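Titham Assembly Trial: Station Diary, December

Entry 12. Leg removal task, fault on the right arm.
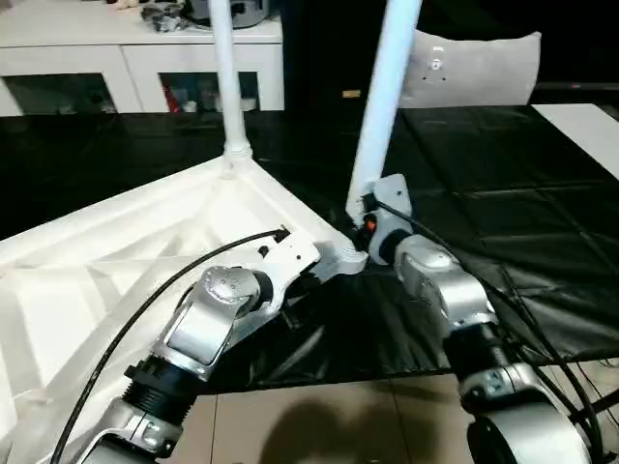
Both arms at the workpiece, right gripper at the lower end of the pole.

The morning session began at 9:40 with the two-arm station in its usual arrangement. The task for the week is the removal of the poles from a molded white plastic unit laid upside down on black sheeting. The left arm is assigned to hold the body of the unit at a corner. The right arm is assigned to grip each pole near its base, turn it and draw it out.

The first three cycles were completed without incident. During the fourth, the right arm continued to apply turning force after the controller had reported the grip as released. The operator, Kanako Minami, pressed the emergency stop. Both arms halted and held position. No person was inside the marked area and no injury occurred. The stop was entered in the Ruvbridge safety register at 10:25, and the station was placed out of service pending inspection.

The Prevum controller log was reviewed before any part was moved. It shows the release signal arriving on time, followed by a gap of 2,800 milliseconds in which no position data was received from the right wrist. In that interval the arm acted on its last valid command. The permitted limit for such a gap is 1,000 milliseconds, after which the arm is required to stop of its own accord. It did not do so. The missing data is regarded as the lesser fault; the failure of the automatic stop is the serious one.

Inspection of the right arm found a connector near the wrist that was not fully seated. It was reseated and the locking ring tightened. The left arm was examined in the same manner and no defect was found. The plastic unit was checked for cracks along its ribs before being returned to the bench. There were none.

In the afternoon the data gap was reproduced with the arm unloaded and its speed reduced. The automatic stop again failed to act in two of the trials. Omerović has been notified in writing and has been sent the complete log, together with the settings file in use at the time. A reply was received at 16:10 requesting the controller's software version — this was supplied within the hour.

Until the matter is closed, the following arrangements apply. Powered work at this station is suspended. Any test of the stop function requires two staff members, one of whom remains at the emergency stop throughout. The cable runs on both arms are to be inspected at the start of each shift, and the result signed for in this diary.

The remaining trial cycles are deferred. Station isolated and locked at 17:30, key returned to the supervisor's office.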